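4 Wandregal Jivulora montieren

Dieses Kapitel beschreibt die Montage von dem Wandregal an einer massiven Wand. Für Wände aus Gipskarton lesen Sie bitte zuerst das Kapitel 6, die Dübel sind dort andere.

4.1 Vor dem Beginn

Legen Sie alle Teile auf eine Decke und vergleichen Sie sie mit der Teileliste auf Seite 2. Fehlt ein Teil, dann schreiben Sie an den Kundendienst von Usevano und nennen Sie die Artikelnummer 3670. Für die Montage brauchen Sie außerdem: Bleistift, Wasserwaage, Bohrmaschine, Kreuzschlitz-Schraubendreher und Hammer.

ACHTUNG: Prüfen Sie die Wand mit einem Leitungssucher. Bohren Sie niemals direkt über oder unter einer Steckdose.

4.2 Schiene befestigen

1. Zeichnen Sie die Höhe der Schiene an. Wir empfehlen etwa 130 cm über dem Fußboden, wenn unter dem Regal ein Tisch stehen soll.

2. Halten Sie die Schiene an die Wand und legen Sie die Wasserwaage darauf. Eine zweite Person ist hier eine große Hilfe.

3. Markieren Sie die beiden äußeren Löcher. Der Abstand zwischen ihnen beträgt 600 mm. Messen Sie noch einmal nach, bevor Sie bohren.

4. Bohren Sie die Löcher 60 mm tief und saugen Sie den Staub aus den Löchern heraus.

5. Setzen Sie die Dübel ein. Klopfen Sie mit leichten Schlägen, bis der Rand von dem Dübel mit der Wand bündig ist.

6. Schrauben Sie die Schiene an, zuerst links, dann rechts. Ziehen Sie beide Schrauben erst am Schluss ganz fest.

HINWEIS: Dreht sich ein Dübel mit, so ist das Loch zu groß. Füllen Sie es mit Reparaturmörtel und warten Sie bis zum nächsten Tag -- auch wenn der Mörtel außen schon hart ist.

4.3 Boden einhängen

7. Hängen Sie den Boden schräg von oben in die Schiene ein und drücken Sie ihn nach unten, bis Sie ein Klicken hören.

8. Stecken Sie die zwei Abdeckkappen auf. Bei dem Modell Clivine gibt es keine Kappen, dort entfällt dieser Schritt.

VORSICHT: Beim Einhängen können die Finger zwischen Boden und Schiene kommen. Fassen Sie den Boden nur an der vorderen Kante.

Nach einer Woche kontrollieren Sie bitte die Schrauben und ziehen sie, wenn nötig, nach. Das Werkzeug bewahren Sie am besten trocken auf.

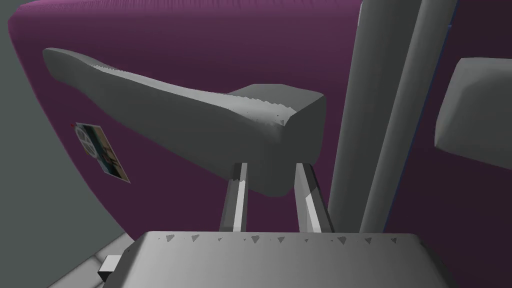 Abb. 4: Hammerförmiges Objekt (Computergrafik)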